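House Rules for Hand-Held Grippers: What the New Home Recording Guide Asks of Operators

When the Imik working group began drafting its guide to recording household work for robot training, its members expected to spend most of their time on equipment. Most of it went instead on manners: how to enter a home, what may be moved, and who may ask for a recording to be deleted. The guide, now in its second draft, is being used by teams from Somboon and Cloltden, and its authors hope that other groups will take it up before the final text is settled in June.

The principle behind it is simple. A robot that is to fold clothes in a bedroom must learn from bedrooms, and the people who teach it, working with a gripper in each hand, are guests in someone's private space. The guide therefore treats the householder's consent as the first requirement and the quality of the recording as the second.

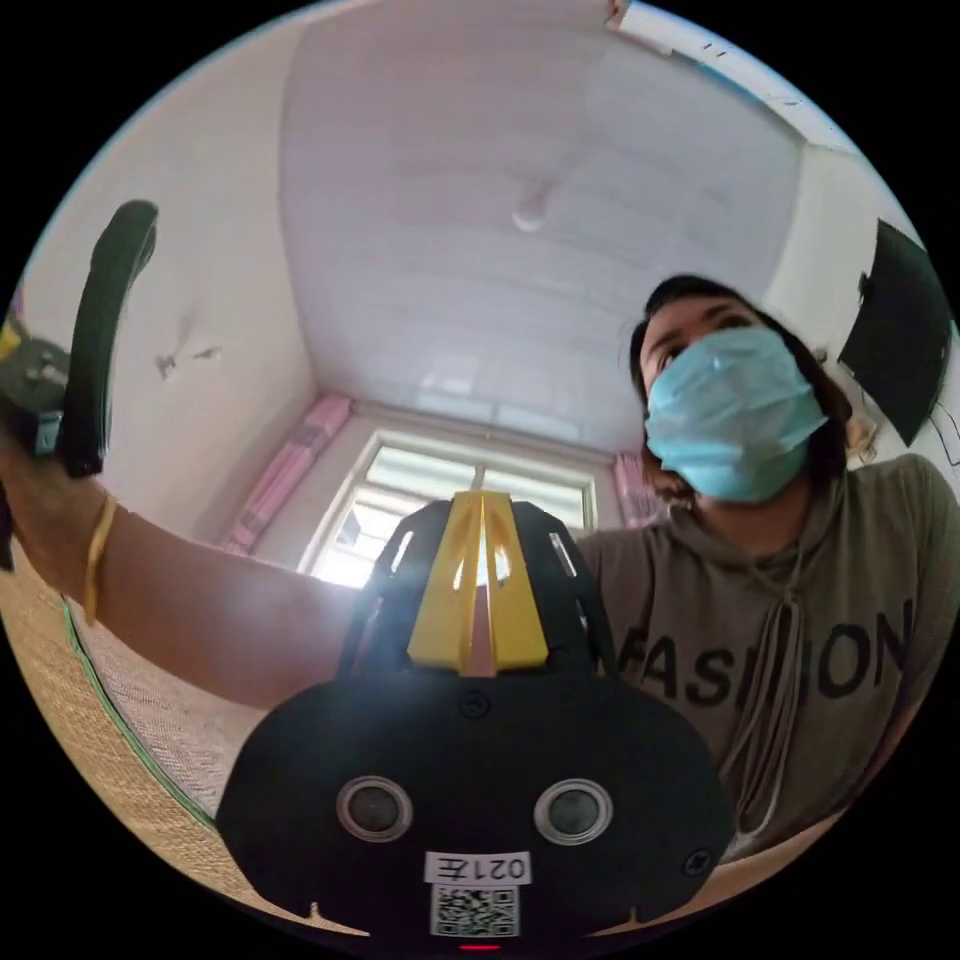

Consent must be given in writing and in the householder's own language. It must name the rooms to be used, and it lapses at the end of the day. Zainab Ogundipe, who chairs the working group, regards that last point as the most important in the document. "A person who agreed on Sunday has not agreed for the rest of the year," she said. "We ask again, and we accept the answer."

A further section deals with the operator's appearance and conduct. Operators may wear their own clothes, but the guide asks them to consider what lettering or other personal details will be recorded along with the task. Where a face mask is worn, it is to cover both nose and mouth. Masks are not to be treated as a way of hiding identity, and every adult whose face or voice may be recorded signs the same form, masked or otherwise.

Each gripper must carry a readable label, and that label is to be entered in the session log before work starts. Left and right tools are logged separately. Nuanchan Rungrueang, who trains operators for Somboon, was at first doubtful about the amount of writing this involved. She now considers it time well spent, having once had to set aside 100 recordings in which the two hands had been entered the wrong way round.

The rules on garments were the subject of longer debate. An early version required every item to be laid on a plain, cleared surface. Teams objected that few homes contain such a surface, and that a machine trained on one would be poorly prepared for an ordinary bed.
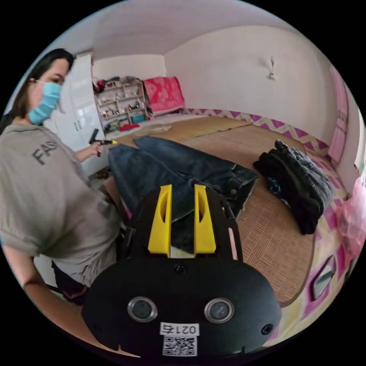 The present wording permits patterned sheets, woven mats and other clothing nearby, provided that the item being handled can be told apart from its surroundings at the start of the task. Denim is given a paragraph of its own. Its weight makes it slow to lift, and operators are advised to close both fingers fully on the cloth before raising it, and to keep clear of buttons and zips. A session on heavy garments should last no longer than about 100 minutes, with at least 2 breaks — a limit proposed by the operators themselves.

Personal belongings are covered with equal care. Shelves are to be left as they are found unless the householder wishes otherwise. Letters, medicines and photographs of relatives should be put out of view by the householder, never by the team. Virgil Căpraru, who reviewed the draft on behalf of Cloltden, would have preferred a stricter rule under which all shelves were covered. The group declined, but it added a duty to check each recording for private details within 3 days.
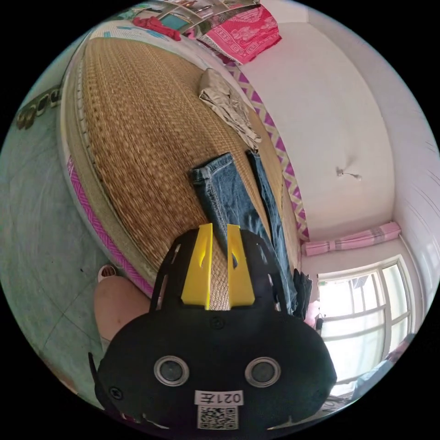 Before the Team Leaves

The closing section is the shortest. Garments are returned to the place from which they were taken, folded or unfolded as the householder prefers. Grippers are wiped down and checked for loose screws. The log is read aloud and signed by both parties, and the householder is given the name of a person to contact, together with a date by which any request for deletion will be carried out.

Lamai Prasertsri, who coordinates home visits, has asked for one change to the final text: a daylight rule for rooms with large windows, where strong light may hide the detail of dark cloth. Her proposal would have operators make a short trial recording and draw the curtains if necessary. It will be considered at the next meeting of the group, along with comments received from Ikotano on working in homes where children are present.

Written comments on the second draft should be addressed to Yaowalak Sombatkul, secretary to the working group.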